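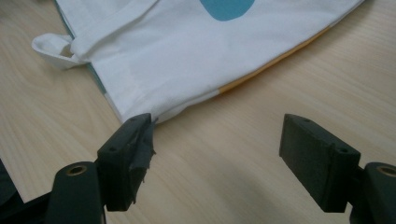 The Nellden hand gripper is sold to small labs and workshops that want to record how a person handles things, so that a robot arm can be trained on the same moves later. Pritbridge, the firm behind it, also rents it by the month with a case and a charger. We kept one for 2 weeks and spent most of that time on cloth, the material buyers ask about first. A white piece with a teal edge and a blue print made a good test, with one corner reaching down to the left finger and plenty of bare table between the two. The fingers are plain blocks, held on with screws, and swapping a pair is a short job.

Cloth is hard for any two-finger tool. The Nellden does best when the fabric has a fold or a bump to close on. Flat on the table, a single layer often slid away and we had to try again. Tape on one finger is a cheap way to change the grip, but it frays.

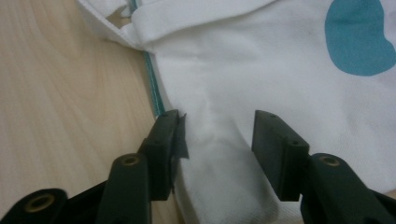 White fabric bunched between the Nellden's finger pads.

The kit stores up to 1000 recordings before they have to be moved off. Spare fingers come in packs of 2. The Kumarasinghe grip, an older design, costs less but has no rental plan. Pritbridge ships from its Munham warehouse, and repairs go back to the same address.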